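Landeg Film Credits, README

A list of cast and crew credits for low-budget horror and monster movies, taken from opening and end titles. It holds 1,960 credits from 90 features. Shorts and TV episodes are left out.

Each row has a movie title, a name as printed on screen, a role and a source note. Stunt and suit performers get their own role code, SP.

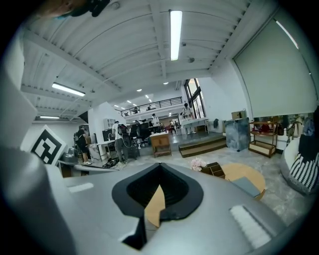

By Sarmīte Laur | Winholm | Updated in December

Spelling is kept as it appears in the titles, even where it is clearly wrong. Known aliases are in aliases.csv. Version 2 adds the Munton tapes and fixes the duplicate rows in the Trurkby set.

Uncredited parts are not included yet.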